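Notebook, August 26, 2022
Visit to Nundley: the jewelry session

Back from the Nundley visit and writing this up before I lose half of it. Short version for anyone in the shop who doesn't read past the first paragraph: go if you get the chance! I went in expecting slides and came out with six pages of scribble and a list of things I want to try on our own bench.

They call the program Hurkar. It's hand-held gripper work, two grippers to an operator, one in each hand, and the job is putting jewelry away. The home setup is a regular bedroom, and the work surface is the bed. I'd been picturing a steel table with everything fixed down, so that was the first nice surprise. A sheet gives under the fingers, it wrinkles, and a ring can settle into a fold in a way it never will on our rubber mat.

Talk first (short, good), then straight to the pieces. I scribbled down a few numbers from the talk: 3,514 episodes logged on small household items so far, of which 1,454 are jewelry. They want another 200 on chains before November. Chains are the sticking point for them, same as for us.
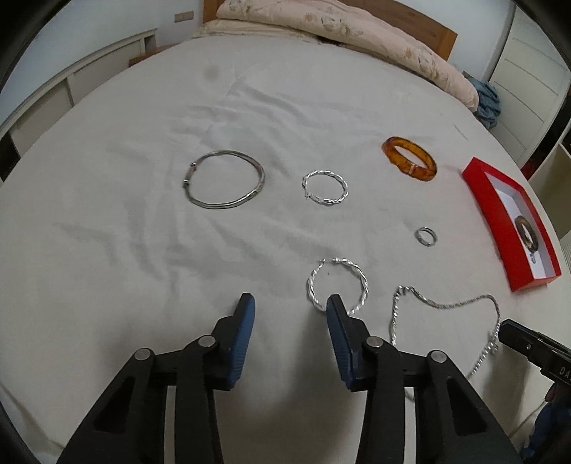 Twisted hoop, just before the grasp. Second gripper at right, by the long chain.

I love that hoop as a test piece. It's rope-like all the way around, so the pads have something to bite on, but it lies so low on the cloth that you have to come down nearly onto the sheet to get at it. The temptation is to squeeze early. Do that and you get a pinch of bedsheet along with your earring. The advice was to open wide, let the fingers press the sheet down a little, and then close slowly. I want to try this with our foam pads. I suspect ours are too fat at the tip, and I'd like to cut one pair down and leave the other alone so we can compare.

The bangles are friendlier. The big amber-orange one is a treat, chunky enough to take from almost any side, and the marbling is gorgeous. The catch is that it's translucent, and their depth people have plenty to say about translucent things (I have a page of it, ask me). The thin silver ring is at the other end of the scale. Small, narrow band, flat on white. If I were building a set to embarrass a vision system I'd start there.

Asked about pads. They use ridged ones, and they've been through two suppliers, Zerov and Dagdag. The Zerov compound grips better on smooth metal, the Dagdag one lasts longer. I asked how they decide when a pad is done, and the answer was a cycle count, 464 closes and then swap, no matter how it looks. We go by eye. I think we should steal the count idea right away, even if our number ends up different. 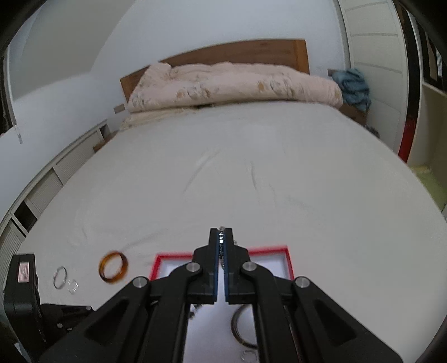
Chains again, then. The trick I was shown is to take the chain close to one end and lift straight up, slowly, letting the rest hang before you go anywhere sideways. Drag it and it catches on whatever is next to it. Grab it in the middle and you have two tails to manage over the box, and one of them will find the rim. With the fingers nearly shut there's very little travel left to feel with, so you're relying on your wrist and your eyes. I asked a lot of questions here and got patient answers to every one.

We talked about releases too, which I'd never given much thought. Lower until the tail touches, keep lowering, open last. Opening high gives you a heap, and a heap is miserable to pick up again on the next run.

To do on our side:
- log closes per pad pair, starting with the next fresh set
- trim one pair of foam tips and try low, flat pieces on cloth
- get an old bedsheet in, white if possible, and don't iron it
- find some cheap bangles, at least one translucent
- write back to Nundley about a return visit, and ask if two of us can come

Still need to type up the depth notes. They're in the back of the blue pad, upside down, starting from the last page.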